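The packing room at Skurnia is on the ground floor, between the bottling line and the loading dock. The woman who runs it has been in the job for 3 years and asked to be identified only as the packing lead. She agreed to talk on a Sunday, when the line is down and the room is quiet enough for a recording.

Most of her work concerns bottles sold by mail order. "On a pallet, a bottle has neighbors on all sides and it stays upright," she said. "In a parcel it gets turned over, dropped on its cap and stacked under somebody's boots. You have to plan for every position."

The company moved to its current method in July, after a review of damage claims. The review covered 3,795 parcels. Of those, 44 came back with a leak, and in most of the returns the liquid had come out at the cap. The body of the bottle was rarely at fault.

"We had spent a lot of effort on padding," she said. "Padding protects the wall of the bottle. It does very little for a closure that was never tight to begin with."

The first change was made on the line, where closing torque is now checked at the start of each shift and again after the break. The second was the choice of mailer. Skurnia had been buying a stiff carton from Cokard, and tested it against a padded envelope from Palomino in a run of 674 parcels. The envelope took less room on the truck and was faster to fill. The carton held its shape better under load. Both are still in use, the carton for orders going longer distances.

Asked which one she preferred, she declined to pick. "It depends on the route. I would use the carton for everything if freight were free."

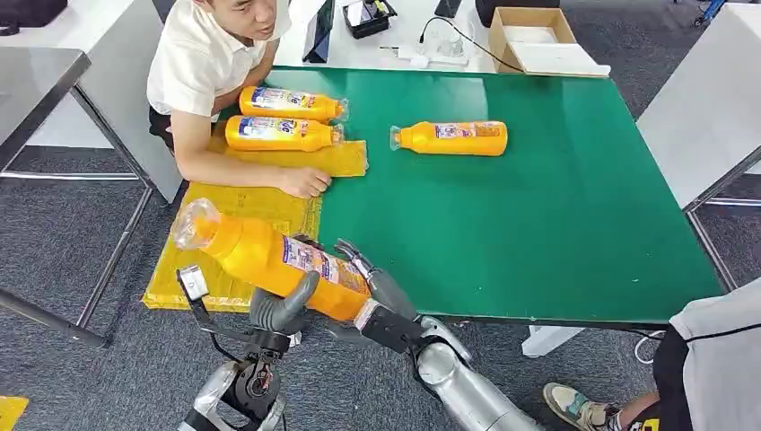

Inspection before packing is done by hand and by eye, and she was specific about the order of the steps. The bottle is picked up and turned, the label is checked for lifted corners, and the cap is looked at last. Orange stock like this, with a clear cap, is easier to inspect than the older white-capped type – residue under the cap shows at once. The wrap over the cap and neck should be tight all the way around. "If I can pinch it, it goes back," she said. She also prefers bottles laid on their sides on the green tabletop, where the neck can be seen without bending.

The wrap film comes from Ositz, and she has asked for a slightly heavier grade. Samples are due before the next large order. The test will be the same as before: pack, ship to a second address, ship back, open and weigh.

She also wants the worktables raised. The present height suits the tape dispensers, she said, and the people using them would like to have a turn.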